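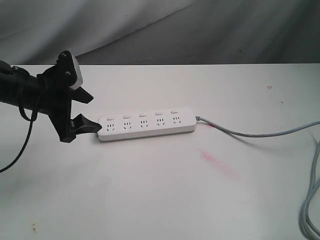

Teleoperation update: switch and strip handling

The manipulation group at Brurden closed the second collection round for the power strip task in April. The round produced 786 demonstrations by remote control, of which 700 passed review and went into the training set. The remainder were dropped for operator pauses, lost packets or a wrong final switch state.

The strip has five sockets in a single row, each with its own rocker switch behind it. The instruction names one switch by position, counted from the cord end, and the operator has to change that switch and leave the other four alone. Starting orientation varies between episodes. Diagonal placements were added after the first round, when the policy handled a strip parallel to the table edge and missed by one switch on most others.

Operators drive the arm with the Durano leader, a passive copy of the arm that is moved by hand and mirrored by the follower. The gripper command is proportional. For pressing, operators are asked to bring the fingers close together and use the lower one as the contact point. An open gripper near the end of the strip is acceptable only in the approach phase – several early episodes had the wide finger push the casing sideways before any switch was reached, and the policy learned the push along with the press.

Three changes to the protocol took effect during the round:

Episode length is now capped at 40 seconds. Longer episodes contained mostly hesitation, and trimming them by script removed useful corrections.

The operator holds still for one second before contact. The hold gives the labeling script a clean boundary between approach and press.

Corrections stay in. If the finger lands on the housing between two switches, the operator lifts, shifts and tries again in the same episode.

Hand-guided teaching was also tried, with the follower in gravity compensation and the operator moving the wrist directly. Of those recordings, 32 were kept for comparison. Paths were smoother, but the operator's hand covered the switches in the camera view for much of the press, and the recordings could not be used for the visual policy without masking. They remain in the Ghaffari archive under the April folder.

Next in line is the cord. Zitley has asked for unplugging and coiling, and both need force readings that the present gripper does not log. A wrist sensor is on order. Until it is fitted, teleoperation sessions continue on the switch task with a second strip layout.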